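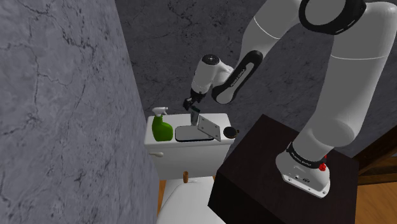 Mounting the arm in the sim before you drill anything

When Lingyun Jin and I started on our bathroom helper (working name: Jorkico), I nearly bolted the pedestal straight to the workshop floor. So glad I didn't! We spent two evenings in simulation first, and I'd tell anybody doing this at home to go the same way.

Step 1. Build the room. It doesn't need to be pretty. I gave mine a cracked stone wall and a wood floor because those were the textures I had lying around. What matters is the size of the tank lid and how high it sits, so get out the tape measure.

Step 2. Add a pedestal. Mine is a plain dark box next to the toilet, with the arm's base on top. Drag it around a bit before you settle. I set the reach limit in my planner to 700 mm to keep the elbow well bent – your number will be different.

Step 3. Put stuff on the lid. I've got a green spray bottle at one end, a low gray tray, a small see-through container and a few other bits. Don't line them up too nicely, real bathrooms aren't like that.

Step 4. Bring the gripper in from above. I save a "hover" pose over the back of the tank and start every move from there. Go slow on the first run and keep an eye on the wrist, and on the forearm too if you have a wall close by.

Step 5. Turn on collision checking for everything, including the flush handle. I forgot the handle the first time and only caught it when I read the log, where it showed up 12 times. Oops.

Step 6. Shuffle the objects and run it again. If the planner fails on one side of the lid, move the pedestal a little and try again before you start messing with the code.

When you're happy, write down the pedestal position and mark it on the real floor with tape. Leonie Hinrichs checked our tape marks against the file and found I'd swapped two numbers, so get a second person to look if you can. Drilling is in the next part – bring a vacuum.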